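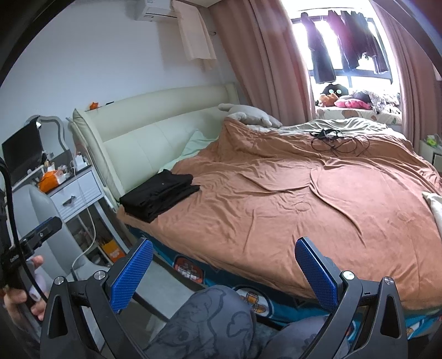 The bed, and a pile of black clothes in the corner waiting to go somewhere else.

So I've been folding. Again. I don't know how one household gets through so many black clothes, but I blame myself because I'm the one who buys them. They go with everything, they don't show tea, and I never have to think about what I'm putting on in the morning. The trouble comes when you're trying to sort them, because one black thing looks exactly like the next black thing until you've got it right up to your nose.

I've always done my folding on the bed. I know there are people with a proper table for it (my sister-in-law has one, with a shelf underneath, and I'm not jealous at all) but the bed is big, it's the right height if I sit on the edge, and I can spread out. The blanket never stays flat for long. I used to straighten it first and start with a lovely smooth surface, and by the third jumper it was all hills and valleys again, so I gave that up ages ago.

I do love that blanket though! It's the colour of a flowerpot and I bought it in May at the Dular closing down sale, when I'd only gone in for pillowcases. The patterned sheet underneath doesn't match it in the slightest – teal and dark blue with big badges all over – but it washes beautifully and I'm fond of it. I nearly swapped it for a plain one from Grunent that would have cost me £74, and then I thought, for a sheet? That most people will never see? No thank you.

The grey plush toy lives up at the head end and has done for years. I move him to make the bed, I put him back, and that's as far as our relationship goes. The little orange figure on top of the headboard is another one I can't seem to put away.

Anyway, black clothes.

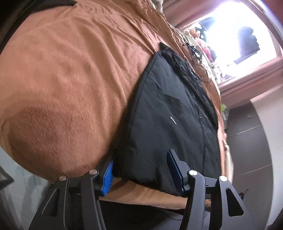 My way of doing it is nothing clever. I lay each one out, smooth it with my hands from the middle, bring the sides in and then go up from the bottom. The shiny, slippery fabrics are the worst. You get one side neat and the other slides off and bunches itself up, and then you have to shake the whole thing out and start over. Cotton I could do in my sleep. I've read that you should roll the slippery ones, so I tried it for a week and ended up with a drawer full of sausages that unrolled every time I opened it.

Parviz Ahmadpour, who comments here quite often, wrote to me after my last laundry post to say he stands his folded shirts up on end like books, and that he's never looked back. I've tried it in one drawer so far. It does look very smart and I can see everything, but as soon as I take two out the rest flop over, so I may need a divider or a shoebox. Parviz, if you're reading, what do you use?

Next job is the cables. There always seems to be one in a knot on our bed and I've got a tin of others on the landing, some of them for phones we haven't owned in years. I'm going through the lot this weekend, with a bin bag and a big pot of tea.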